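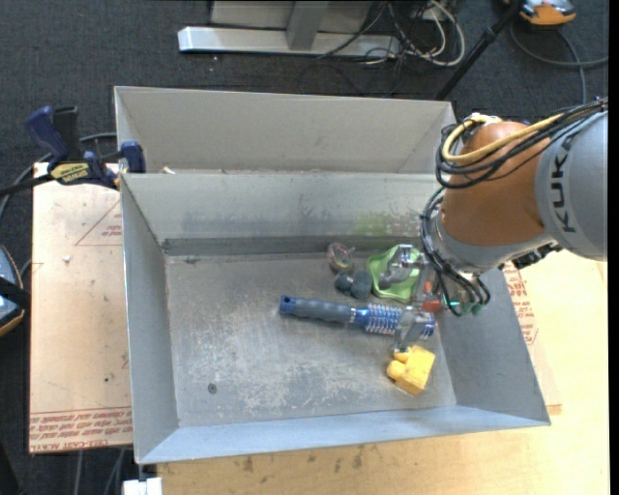 Page 4 of 11

Thread: Sheet metal bins for sorting household odds and ends - finish, wall angle, cleaning

pellworth_k
Continuing from the last page. I went back over the sloped-wall bins with the usual mix of bathroom and kitchen items: round hairbrush, small green plastic dish, a few others. The floor finish is my main concern. Bare metal, worn, whitish mottling over most of it. Scratches in every direction. Wiping with a damp cloth and mild detergent removes none of the white.

Does anyone have a procedure for the patches that does not involve sanding? I would like to keep whatever coating is left, if any is.

tin_and_rivet
Depends what the white is. If it is zinc oxide from a galvanized sheet you can take it back with a nylon pad and diluted white vinegar, rinse, dry immediately. If it is mineral scale from hard water the same treatment works. If it is wear through a passivated layer, nothing will bring it back and you should stop rubbing it.

Test on a patch the size of a coin near a corner. Leave it four minutes and look at it under a side light.

odalys77
I disagree with using vinegar on galvanized. It strips zinc. Slowly at that dilution, but it strips it. Ammonia cleaner from the supermarket, nylon brush, water rinse. That is what the Wostberg sheet recommends for their storage bins and I have had no trouble with it over 11 bins.

tin_and_rivet
The Wostberg sheet is for new bins in storage. White rust on a bin already scratched through is a different case. You are protecting zinc that is mostly gone from the high spots anyway.

odalys77
Then the remaining zinc matters more. It protects the scratches next to it.

pellworth_k
I do not know that these are galvanized. No maker's plate. Grey, dull, no visible spangle. A magnet sticks, so not aluminum.

grommet_b
No spangle does not rule it out. Galvannealed is matte grey and has none.

Different question. What is the dark thing in the floor near the lower left corner, a screw or a rivet? If it is a screw with a raised head it will catch bristles and scratch plastic. I replaced all of mine with flush rivets in August and the number of scuffed dishes dropped.

pellworth_k
Small, round, dark. I have not had it out. Nothing catches on it when I run a fingernail across, so I left it alone.

hallam_sorts
The faint green stain on the far wall, toward the right. Is that off the dish? Light green polypropylene does leave a smear on rough metal if it gets dragged along the wall often enough. Isopropyl alcohol on a rag will take it off. Copper salts would also be green but you would need a source for those.

pellworth_k
Cannot say. The bins came to me used. Color is near the dish but I would not swear to a match. Will try alcohol.

hallam_sorts
The dark smudges low on the same wall are what I would expect from any bin with traffic. I would not spend time on them.

marl_station
General comment on bin choice, as somebody asked two pages back. Sloped walls are good for round things. A cylindrical brush lying flat has very little contact with the floor, and in a straight-walled box it rolls into the corner, where getting fingers under it is awkward. With a slope it rides up slightly and can be lifted from the side.

Flat dishes with a raised rim are another matter. Rim up, easy. Rim down, they sit tight to the floor and you have to push them to a wall and tip them.

grommet_b
Agree on round items, with the reservation that sloped walls waste floor area. I went through 598 pieces last year for a charity shop and needed two more bins than I would have with straight sides. The Huvura straight tote at the same top opening holds noticeably more.

marl_station
Holds more and takes longer to empty. Depends which one you are paying for.

odalys77
Plastic totes also flex when full. I have cracked two Huvuras at the lip.

tin_and_rivet
On brushes: hang them if there is a hole in the end cap. The one in the first post has one, blue cap on a grey handle. A brush in a bin collects whatever is on the floor of the bin. A Zinico strip with open hooks is cheap and takes the brushes out of the sorting problem completely.

hallam_sorts
Only if they stay in your house. If they are being sorted for boxing, hanging them is one more handling step.

pellworth_k
They are being boxed. No hooks.

Update, 7 Jun 2020. Alcohol lightened the green mark but did not remove it. Ammonia cleaner on a test patch: no change to the white. Vinegar on a second patch: also no change. So probably wear. I am going to put a Pacheco rubber mat in the floor of each bin - 3 mm, cut to the base - and stop looking at it.

grommet_b
Cut the mat slightly undersize or it will ride up the slope. And leave the corners open for crumbs.

odalys77
How did you rinse the vinegar patch?

pellworth_k
Tap water, then a dry towel.

odalys77
Check it again in a week.

Thread views: 2,856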